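Fludedstead shared office – big table and kitchen bits, March check, with comments

Filled in by Tharindu Kanagaratnam, who lost the coin toss again. Same list as last time, plus two extra items that Plisley asked for when they renewed our lease. I've put OK, WATCH or FIX next to each one and rambled a bit underneath, as usual.

1. Fire exits and walkways – OK
Both doors open fully and nothing is stacked behind them. I did move a pushchair, sorry to whoever came back and couldn't find it (it's by the coats).

2. Glass containers in use on the long table – WATCH
I've gone on about glass before and I'll go on about it again! We had a breakage at the Lamptey building last year and were still finding slivers under the radiator two weeks later.

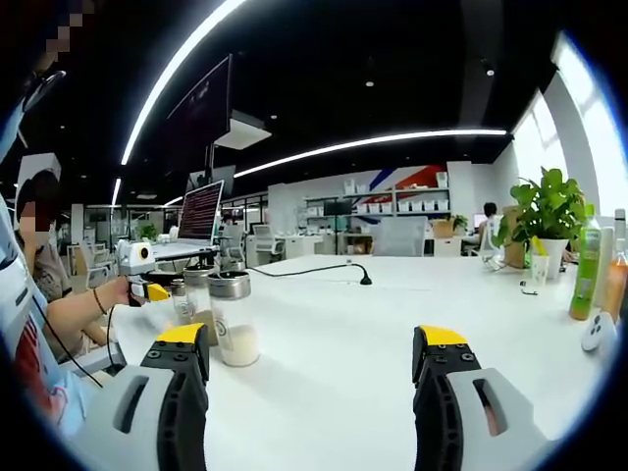

Glass near electrics is my main worry. Jars and an open laptop are sitting close to each other, with the gooseneck microphone and its cable in among them, and I'd like a good arm's length between the two if we can manage it. Lids on whenever a jar isn't being filled or emptied, please. Silver lids, any lids, I don't mind which, as long as they're screwed down properly and not just resting there looking closed.

3. Labels on dry goods – FIX
Please write on the jars what's in them and when it was opened. A printed logo on the glass doesn't tell me whether I'm about to put flour or something else entirely in my tea. There are pens and a roll of labels in the top drawer, and I'll buy more if they run out. Allergens too, especially nuts and sesame. I asked for this in the last check and got precisely 2 labels, both mine.

4. Cables, on and under furniture – FIX
The one I'd sort first is the tangle hanging under the white desk. I caught my foot in a loop like that at Waron and went down like a sack of spuds. A few cable ties and a tray would do it. Anything lying across the long table wants either taping flat or unplugging when it's finished with, and that goes for loose ends with a plug on as well.
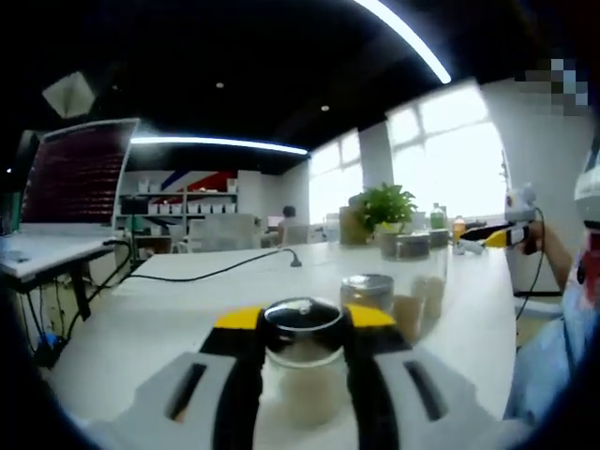
5. Shelves and storage boxes – OK
Gave the unit a good shove and it didn't budge. Heavy boxes should stay low, light ones can go up top. Please don't stand on an office chair to reach them, they've got wheels! The step stool is in the cleaning cupboard.

6. Picking up and passing jars – WATCH
Tighten the lid first, then lift. Keep the jar over the table while you're handling it – glass dropped a few inches usually survives, glass dropped on a hard floor doesn't. If you're moving several, do them one at a time and clear the neighbours out of the way first, they clink together more easily than you'd think. 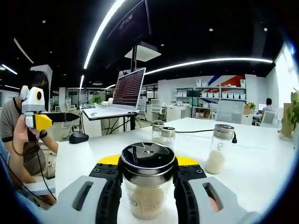 Chips are the other thing. Run your eye round the rim when you wash up (your eye, not your finger) and if there's any nick at all, wrap it in newspaper and bin it. Contents too, I'm afraid. I know it feels wasteful.

7. First aid box – FIX
Plasters down to the silly small ones and the eyewash is out of date. I've ordered both, should be 3 working days.

8. Kettle and sockets – OK
Descaled it while I was at it. You're welcome.

Next check in June, and somebody else can toss the coin.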